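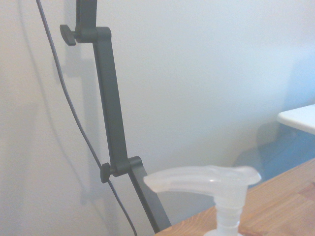

Warley Kids > How Things Work > Around the House

Filed under: Everyday Science, Grades 3 to 5

How Does a Pump Bottle Work?

You push down on the top and soap comes out. You let go and the top comes back up by itself. Pump bottles hold soap, lotion, shampoo and even ketchup at some snack bars, and nearly all of them work the same way. There is no battery inside. The work is done by your hand, a spring and the air in the room.

The parts

The part you press is called the pump head, or actuator. It has a short spout called a nozzle. Under the head is a narrow stem, and the stem goes down into a small tube-shaped room called the chamber. The chamber is hidden in the neck of the bottle, so on many bottles you never see it.

Inside the chamber is a piston. A piston is a plug that fits snugly and slides up and down. There is also a spring. At the bottom of the chamber is a one-way valve, which is often just a tiny ball sitting in a cup. Last comes the dip tube, a long straw that reaches almost to the bottom of the bottle.

Pushing down

Suppose the chamber is already full of soap. When you press the head, the piston slides down and squeezes the soap. The soap has to go somewhere. It can't go back into the bottle, because it pushes the little ball tight against its cup and blocks the hole. The only way left is up the middle of the stem, along the nozzle and into your hand.

While you push, you are also squashing the spring.

Letting go

When you lift your finger, the spring stretches out again and pushes the piston up. Now there is more space in the chamber and very little in it. The pressure inside drops.

The air in the bottle is still pressing on the top of the soap. It pushes soap up the dip tube, lifts the ball out of the way and fills the chamber. Then the ball drops back into its cup and the pump is ready for another push.

People often say that a pump sucks the soap up. A scientist would say that the air pushes it up. A drinking straw works this way too.

Why does a new pump only give you air?

A new bottle has air in the chamber and air in the dip tube. The first few pushes move that air out of the way. Each time the head comes up, the soap climbs a little higher in the tube, until it reaches the chamber. Getting the air out is called priming the pump. Farmers did something like it with old water pumps, by pouring a little water in at the top to get them started.

Why does it stop before the bottle is empty?

The dip tube has to stay under the liquid. When the soap gets low, the end of the tube may be partly above it, and then air goes up along with the soap. The pump spits and bubbles. Some soap is still there, lying on the bottom where the tube can't reach. 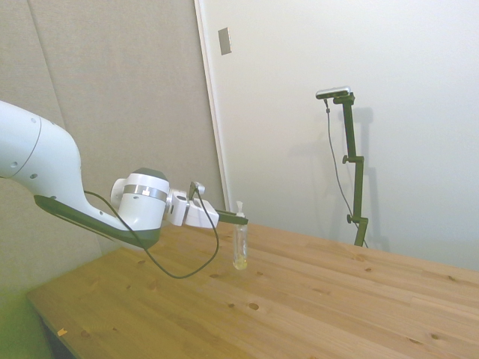
A small pump bottle with a little pale yellow liquid left at the bottom.

Some makers cut the end of the tube at a slant and let it reach into a corner. This helps to get more of the liquid out. If your bottle has a tube like that, try tipping it a little so the liquid runs toward the end of the tube. You can also ask a grown-up to unscrew the top and pour the last bit into another bottle of the same kind.

Thick and thin

Water runs up a dip tube easily. Lotion is thicker and moves more slowly. Scientists call this thickness viscosity (say it like this: viss-KOSS-it-ee). A pump made for a thick liquid usually has wider passages, and it may take a moment to fill again after each push. If you pump very fast, the chamber may only fill partway and you get a smaller squirt.

Foam pumps have an extra part. They have a second chamber that pushes air, and the air and the soap are forced through a fine screen together. Foam pumps need watery soap. Thick soap can clog the screen.

Try it yourself

You will need:
an empty pump bottle, washed out
a tall clear cup
water
a drop of food coloring
a tray or a sink to work over

1. Unscrew the pump and look at it. Find the head, the nozzle and the dip tube. If the neck part is see-through, look for the spring.
2. Fill the cup with water and stir in the food coloring.
3. Hold the pump so the end of the dip tube is under the water. Point the nozzle at the tray.
4. Press the head slowly 10 times. Watch what comes out at the start and what comes out later.
5. Lift the pump until the end of the tube is just above the water. Press again.
6. Put the tube back in and hold a finger over the nozzle while you press gently. What does the head feel like now?

Don't point the nozzle at anyone's face. Use only water, and never open a bottle of cleaner to see how its pump works.

Words to know

Actuator: the part of a pump that you press.
Chamber: a small closed space inside a machine.
Piston: a plug that slides inside a tube and pushes liquid or air.
Pressure: how hard something pushes on an area.
Valve: a part that opens and closes to control where a liquid or gas can go.
Viscosity: how thick a liquid is and how slowly it flows.

Look around your home for other things with one-way valves. Bicycle pumps have them, and so does your heart, which has four.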